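Speaker notes: Teaching by hand, Zavport, Saturday afternoon session

Slide 1. Title
Say who I am and that I run task demonstrations at Ukesau. Talk runs 20 minutes, questions after. Ask the back row if the mic is working.

Slide 2. Two ways to show a task
First way: remote control. The operator moves a leader arm and the robot follows. Good for heavy parts. Slow, and you lose the feel of contact.
Second way: hold the gripper yourself and do the job. The tool records where it went and how far the fingers opened. Most of our work on the Vornel project is done this way now.
Do not get into the math. Point people to the handout.

Slide 3. The Løken job
Task was picking up a flat pouch and putting it in a tray. We recorded 50 demonstrations by remote control, then 200 with the hand-held tool. The second batch took less of the operators' time. Mention that the two batches had different operators, so it is a loose comparison.
Pause here. Someone usually asks about pay rates. Take it at the end.

Slide 4. What went wrong
Operators sped up after lunch. The fast runs looked fine on playback but the arm could not keep up with them. We threw those out and set a speed limit.
Also: people fix a bad grasp with a tiny wrist twist and don't notice they did it. Keep some of those. The robot needs to see a recovery.
Skip the calibration story if we are past the halfway mark.

Slide 5. Starting position
Fingers open, pads facing each other, nothing between them. Hold for 2 seconds, then go. Same at the end of every run. Let the slide sit while I say this.
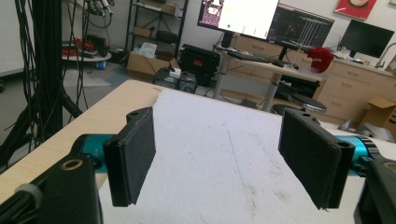
Does the person giving the demonstrations need to know how to program?
They need to know the task well and move at a steady pace, and our new operators learn the recording steps in one morning.

Slide 6. If you want to try it
Pick one short task. Write down what counts as done before you record anything. Check the first few runs on a real arm before you collect the rest.
Handouts are by the door. Leave the contact slide up during questions.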